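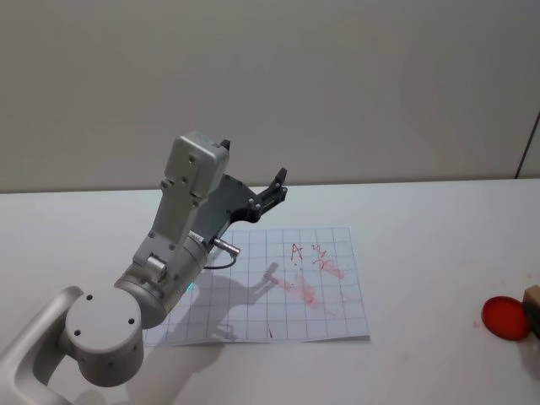

A gripper over a sheet of grid paper.

Rupert Ruchti on the long road to Skidwood

22 September 2020
By the Features Desk

Rupert Ruchti apologizes twice before we've even started, once for the dog and once for the kettle, which has one of those whistles that goes on long after you've taken it off the stove. He is at home, where he has done nearly all of his work since spring, and he seems to be in a very good mood for a man whose first animated feature goes out to the streaming audience in a matter of weeks.

"I keep waiting to be nervous," he says. "My wife says it'll arrive the night before, with luggage."

The film is Skidwood, a hand-drawn story about a logging town where the river has stopped moving and a girl called Patby decides she had better go upstream and find out why. It runs a little over an hour and a quarter, it has very few songs (Ruchti counts one and a half), and it was made by a crew of 35 people at Acheampong, the small studio that gave him his first job as a cleanup artist and, many years later, the keys to a movie.

He started with the river, he tells me, long before there was a girl. "I had all these drawings of still water with logs on it, and I'd pin them up and people would come by and say, that's lovely, Rupert, what happens? And I'd have to say, well, nothing happens, that's the problem with it. Then one day I thought, all right, somebody in the town must be asking the same thing."

Patby took longer. There were three versions of her, the first one a good deal older, and he still has a soft spot for the second, who carried a trumpet everywhere. The trumpet went when the story team pointed out that she never once played it. "They were right and I sulked for a week," he says, laughing. "You can still see a trumpet in the window of the hardware store, if you're looking."

The last stretch of the work was finished with everybody in their own kitchens and spare bedrooms, and Ruchti is full of praise for the way the crew managed it - scanning drawings at odd hours, sending files over connections that were never meant for such things. The final 60 shots were approved over video calls. One background painter did a whole sunset on an ironing board.

"I missed the hallway," he says. "That's where you find out what people really think of a scene, when they don't know you're behind them getting coffee."

And then there is Sirko, the old river pilot's goat, who has about four minutes of screen time and who was, going by the test screenings in July, everybody's favorite. Ruchti drew most of those scenes himself and is plainly delighted, though he won't be drawn on whether the goat might get a short of his own. There is a folder, he admits. There are 300 drawings in the folder.

I ask what he plans to watch on release night, and he says he'll put on something with car chases and leave his phone in the other room. The kettle starts up again, and he goes off to see to it.

Recent in Home Viewing
Five family films to stream this fall
Why hand-drawn animation takes so long
Our favorite animated goats, dogs and other scene stealers
What's leaving the services next month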